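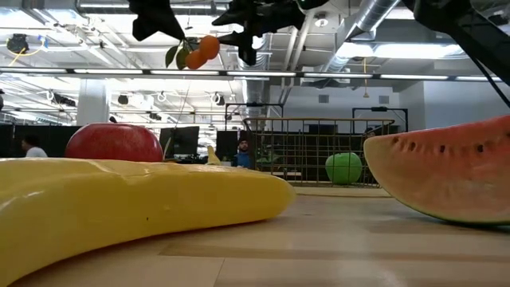
Wire baskets are underrated for fruit. Air gets in from every side, and a soft spot shows before it spreads. I replaced a ceramic bowl with one in March and have thrown out less since.

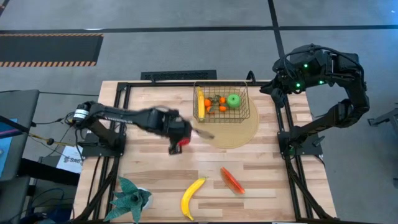

Loading order matters more than the basket. Heavy, firm fruit goes low; anything that bruises goes last. Bananas take the most floor space lying flat, so I stand mine up along one side, as with the yellow one at the left of the basket -- the mandarins and the green apple then get the rest. A woven mat underneath keeps the wire off the wood.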